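I finally dealt with the dark wash, and I'm writing it down mostly so I remember in May that it can be done in an afternoon.

It all started with the black pullover I bought in Tapley, the one I wore pretty much every day we were there. It came home, went on the chair in the bedroom, and then other black things went on top of it (as they do) until the chair was more of a hill. Bradley Mellor came by to drop off the cake tin and asked if we'd gotten a dog. We have not gotten a dog!

So I hauled the whole lot down to the washer and sorted it on the floor. I used to throw all the darks in together and hope for the best, but black cotton picks up every bit of fluff in the county, and one forgotten tissue will ruin your week. Now I go through every pocket, turn everything inside out, and do up the zippers. I also keep the towels well away from it, even the navy ones that swear they don't shed.

I wash cold, with a little less detergent than the cap wants me to use, and I set the spin to 900. I tried 700 for a while after reading that it was kinder to the fabric, and maybe it was, but everything took two days to dry and the hallway smelled like a pond. So it's 900 now, and the clothes seem perfectly happy about it.
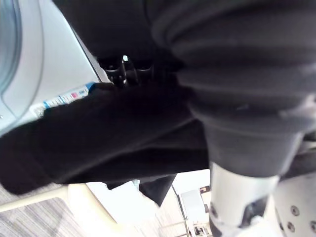
*Black on black, with the white washer behind.*

The other thing I've changed is how I take it all out. My neighbor Keith Bickerstaff, who is 81 and irons his dish towels, told me years ago to shake each piece hard the minute the door opens, before it gets the chance to settle into its creases. I nodded and ignored him, naturally. Well, I've been doing it since the winter and I've hardly touched the iron. You feel a bit silly standing there snapping a shirt at the wall, but it works on almost everything except linen, and linen does what it likes anyway.

After that it's hangers for the shirts, flat on the rack for anything knitted, and socks along the radiator in whatever order they come to hand. I had one sock left over at the end, a gray one I don't recognize at all. It's on the windowsill for now.

Next up is the bedding, and I'd like to get to it while the weather's dry enough to use the line.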